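Print this page
E-mail this page

Storo Asks Workplaces to Look Hard at the Lunch Table Before Buying Another Bin

Company questions its own industry's claims about break room waste

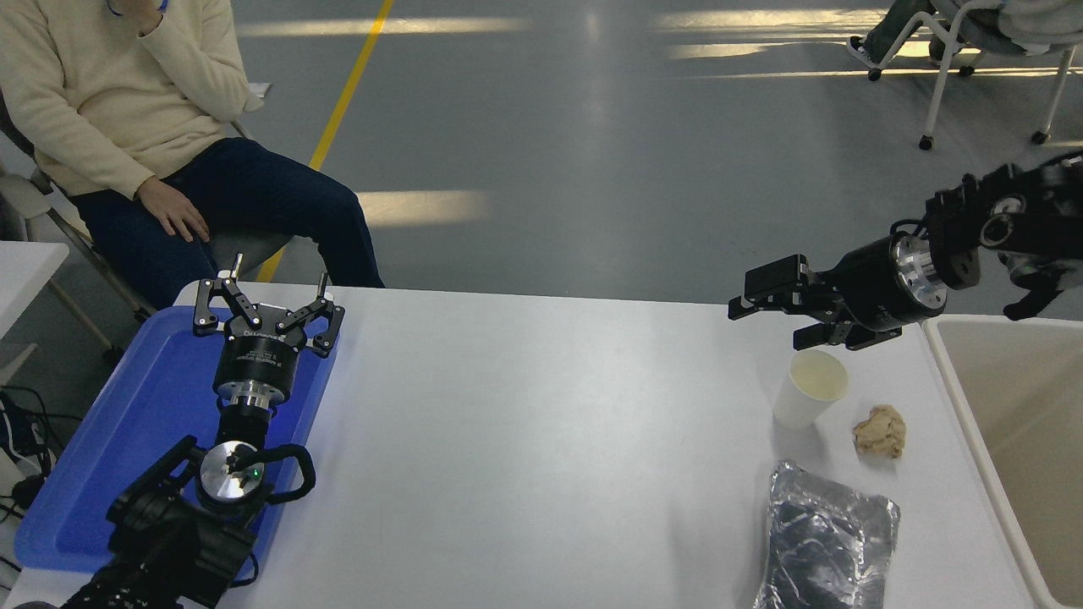
STOKSTEAD — Storo, which supplies cups, trays and table goods to office break rooms, said Tuesday that it will stop recommending extra sorting bins to new customers until they have tried clearing their tables properly for a month. The company will publish a free two-page clearing guide in June instead.

The guide comes out of a trial at one shared workplace in Stokstead with 139 people on the door list. Storo went in expecting to sell the building a four-bin station. It left without selling it anything.

"We had a brochure that said more bins meant cleaner tables," said Doina Vlachou, who runs customer trials at Storo. "I asked where that came from and got a shrug. So we went and watched people eat lunch, and the brochure is in the recycling."

What gets left behind after a break, the company found, is dull and predictable: a paper cup, a bit of crumpled foil, a wad of something that was once a napkin or the end of a roll. Each is small enough that the person leaving assumes it will be dealt with. Foil is the worst of them. It looks recyclable, people aren't sure, and so it stays on the table while they think about it.

The guide makes few promises. It suggests that each table have one person who clears it at the end of the break, that cups be emptied before they are stacked, and that foil be flattened and put aside in one agreed place. It says nothing about saving the planet. Vlachou said an earlier draft did, and that she took it out.

During the trial, clearing a table took 10 minutes on the first day, most of it spent arguing over where the cups went. By the second week it took 2. Storo cautions that these are results from a single building where everyone knew they were being watched, and that a busier place may do worse.

Aparecida Frota, who manages the workplace, was not won over at the start.

"I've been sold color-coded lids, I've been sold stickers, I've been sold a poster with a smiling cup on it," Frota said. "The tables are better now. Ask me again at the end of summer — I'd like to see it survive a heat wave and a birthday or two."

Storo also declined to put a green label on its paper cups. Many paper cups have a lining, and whether they can be recycled depends on the local hauler. Josué Bittencourt, the company's head of product, said customers should call their hauler and ask, and should be wary of any supplier, Storo included, that answers the question for them.

The company is printing 800 copies of the guide. Workplaces in Stokstead can pick them up at the Storo counter on Seneviratne Street; others may request one by mail. A second trial, in a larger building, is planned once a site agrees to it. Storo said it will release those results even if the tables end up as messy as before.

Press contact: Jucélia Queiroz, Storo, Stokstead

Print this page
E-mail this page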